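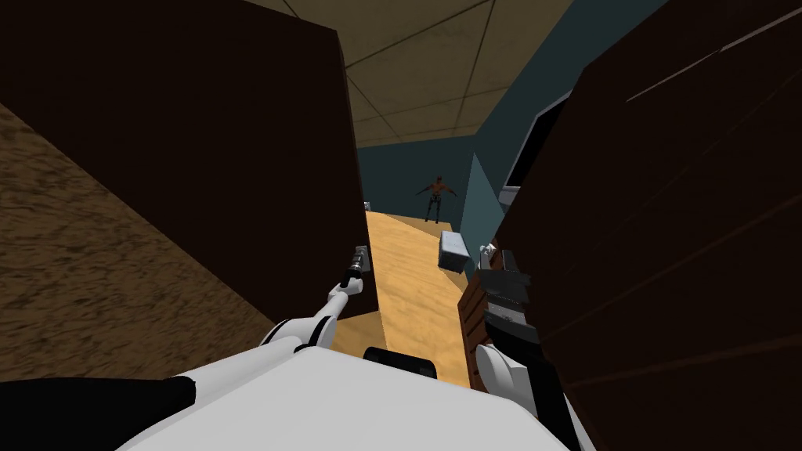
Mistside viewer, robot's-eye view: both arms up in the narrow gap, room with the T-pose figure beyond.

Section 4. Running the doorway trials yourself

Okay, you've got the simulator installed and the Storkero planner talks to it. If it doesn't, go back to section 3 and check the port number, which trips up almost everybody (me included, twice). This part walks you through one full batch of the doorway trials, the same kind I ran for our write-up. I last went over these steps on March 27, 2022, and the menu names match the build from that week.

What we're testing is pretty simple to say. A two-armed robot has to get through a tight opening, and we want to know if it does better when both arms are planned together or when each arm gets its own plan. I'll call these "joint" and "split" from here on, and so do the config files.

Before you start

You need the Pellegrini scene pack unzipped in your scenes folder. Keep the folder name as it is. You also need 2 GB free for logs, more if you leave the contact recording on. Close the viewer if it's still open from the last section!

Setting up a batch

1. Open Mistside and load the scene called pellegrini_door. Give it a moment, the wall textures take longer to show up than the rest.

2. Go to Run > Batch and set the number of trials to 1000. For a first try I'd type something tiny just to see it go, then come back and do the real thing overnight.

3. Set the random seed to 47. You can pick your own, but then your start positions won't match mine and we can't compare trial by trial.

4. Under Planner, choose Storkero (joint). Leave the elbow margin alone for now. I know it's tempting.

5. Switch the viewer to Head and press Reset once. Check that both grippers show up and that you've got a view into the room.

6. Press Start.

Note: the progress bar jumps around a lot in the first few minutes. It settles down once the easy starts are out of the way.

Checking the view before you walk off

The head view is the quickest check I know for a bad start position, so I look at it every time before I leave a batch running. You want a clear line to the far wall and you want to know where both hands are. Take a start like the one in the next view, with the door swung open to the right and a gripper on each side of the opening. I'd let the planner have a go at that one. If a hand has sunk right into a panel instead, stop the batch, press Reset and check the collision settings in section 2.
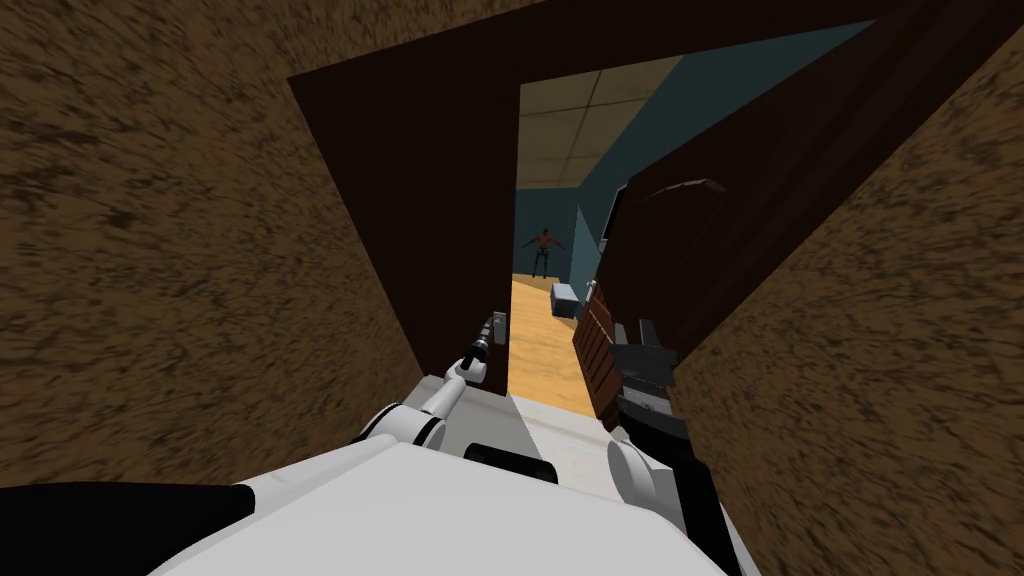

Joint planning earns its keep when the arms have very little room to themselves, and the log file is where you'll find that out. Look at the column named clearance first. It gives the smallest gap between any arm link and anything else at each time step, and the split planner tends to let it drop on one side while it fusses over the other. With the right gripper resting against the open door and the left one over by the jamb, each arm has its own obstacle to worry about, and a move that helps one can easily swing the torso toward the other. That's the kind of start I'd pull out and replay in both modes – it tells you more than the batch average does.

Caution: don't open the log while the batch is still writing to it. Mistside will lock the file and drop whatever trial it's on, and you won't get a warning. I lost a good chunk of an October run this way and I'm still a little sore about it.

Comparing the two planners

7. When the batch finishes, save the log under a new name. The next run will write over it otherwise.

8. Change Planner to Storkero (split), keep the seed the same and press Start again.

9. Run the compare script from the Mekine tools folder and point it at both logs. It lines the trials up by start position and gives you one table.

10. Sort the table by the difference column. Trial 1118 won't be in yours, by the way. It's from my longer run and it still shows up in the sample output because I keep forgetting to swap the file.

In my runs joint planning came out ahead on finished trials and took longer per plan. The gap was biggest at the starts closest to the door frame. Out in open floor I couldn't tell the two apart, and I wouldn't bother paying for the extra planning time there.

Note: Rebecca Zanetti wrote the compare script, and she added a flag (--quiet) that hides the matching messages. Leave it off the first time, because those messages are how you'll spot a seed mismatch.

If your numbers look nothing like what I've described, check the elbow margin before anything else. Default is fine for both modes, but it has to be the same in both, and the panel doesn't carry it over when you switch planners. Once that's sorted, section 5 covers changing the width of the opening.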